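From: Savvas Papadakis
To: contest-tech list
Date: 17 May 2024
Subject: Re: Jury and televote weighting, second semi

Veronica Bucur wrote:
> The published split has Plamoditz ahead of Sumell on the
> combined score, but Sumell won the televote. Can someone
> confirm which tie rule was applied? My sheet from February
> says televote first.

The February sheet is superseded. There was no tie. Plamoditz finished on 400 points and Sumell two points behind, so the tie rule was never reached.

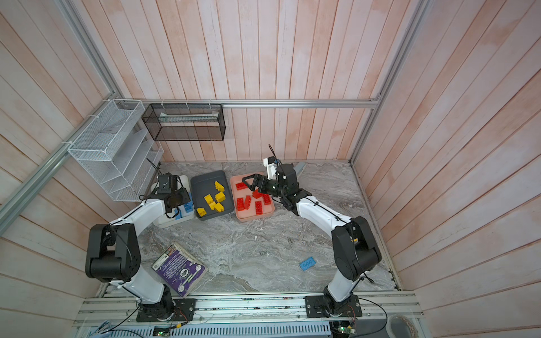
The confusion comes from the regional table, which lists raw votes and not points. Sumell's 3733 is a vote count. It should not be added to anything.

On the backing tracks: Océane Nguyen has asked for all stems at the same level as the guide vocal. The Voicu entry came in too loud and has been sent back. Lead vocals must be live, as before. Backing vocals may be on the track – the delegation has to declare them on the form.
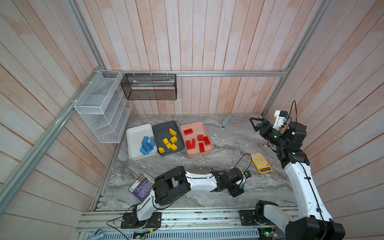

Wire rack on the left wall, mesh basket on the back rail.

Running order for the final is with Mircea Pană. The first half was drawn, the second half is his choice, subject to the stage changes. Posent needs the piano, so it will follow the break.

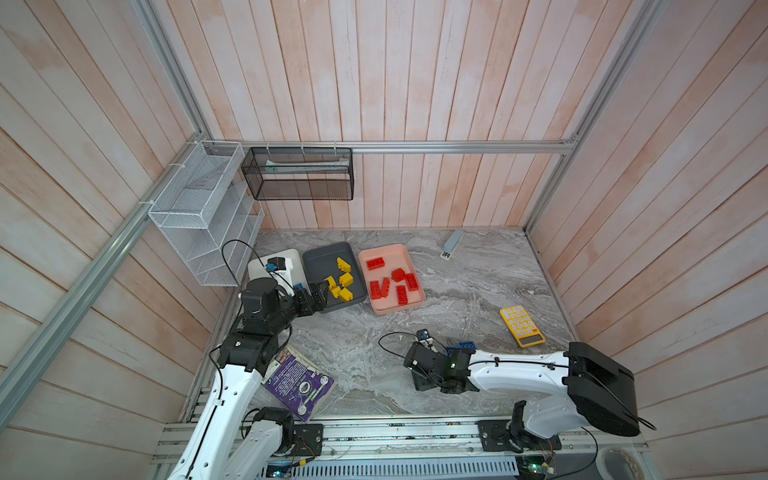

White container with the dark grey tray to its right.

Raghda Khoury has the hall capacity as 2000 with the side blocks closed. Please use that figure in the press notes and remove the old one.

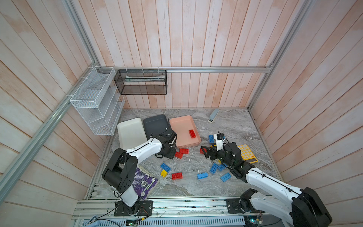
Back left corner, rack and basket on the aluminium rails.

Corrections to the points table should go to me, not to the list. I would like the regional table relabelled before it is copied anywhere else – Veronica, can you do that on your side?

Savvas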